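How to Start a Breath Meditation Practice Without Buying Anything

4 min read

I have sat through a lot of introductory meditation talks, and most of them promised too much. One teacher in Loltstead told a room of beginners that they would feel "a shift" by the end of the week. I felt a sore hip. I still sit most mornings, so take what follows as advice from someone who stayed without being fully convinced.

Start with a chair. Floor cushions look serious, but if your knees complain you will spend the whole session thinking about your knees. Put both feet flat and let your hands rest wherever they land. Set a timer for four minutes and put it where you can't see it.

Now breathe through your nose and count each out-breath, one to ten, then go back to one. When you lose the number, start over at one. You will lose it. My first morning I came around at 38, having sailed past ten while planning a grocery run.

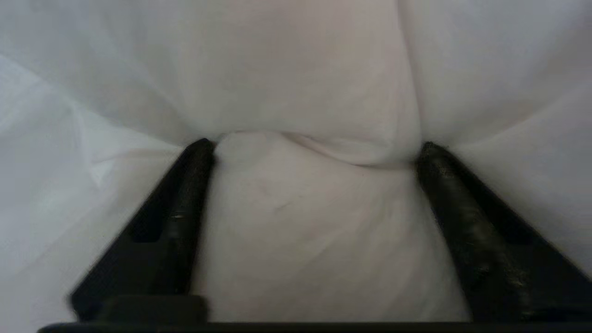 Some teachers will tell you the counting is a crutch and you should drop it after a week. I don't see why. Rigoberto Espinoza, who ran the evening group I went to in Pusismont, had been counting for years and saw no reason to quit. He was also the only teacher I've met who answered "I don't know" when asked what samadhi feels like. I trusted him more after that.

Keep the same length for the first two weeks. Then add a minute if you want to. Apps like to show you a streak of 100 days and a little badge, and I'd turn that off. A streak measures whether you opened an app.

About mantras: you may be offered a personal one, sometimes for a fee. Try a plain word first, said silently on the out-breath, and see if you can tell the difference. I couldn't. People also like to say a technique is 2000 years old. Maybe so - plenty of old things don't work, and age won't help you sit still on a Tuesday.

If sitting makes you anxious or brings up things you can't handle, stop and talk to a doctor or a therapist. Teachers who tell you to push through it are guessing.

When the timer rings, open your eyes and wait a few breaths before you stand up. Skip the journal unless you already keep one.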